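Udside House Kitchen and Washroom Group
Minutes, 2021-09-15
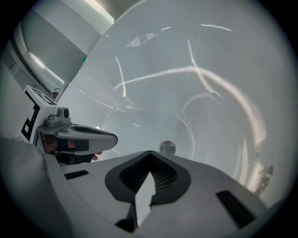
Éabha welcomed everyone and thanked them kindly for coming out again so soon after the summer.

1. Cleaning. We had a good long chat about whose turn it is to do the basins, and Živko Obradović very generously offered to carry on until December, with our warm thanks.

2. Supplies. Agreed to order 30 more cloths from Momeck, and a spare plug or two while we're at it.

3. Tea towels. Held over, as time was getting on.

Closed at 8 with tea.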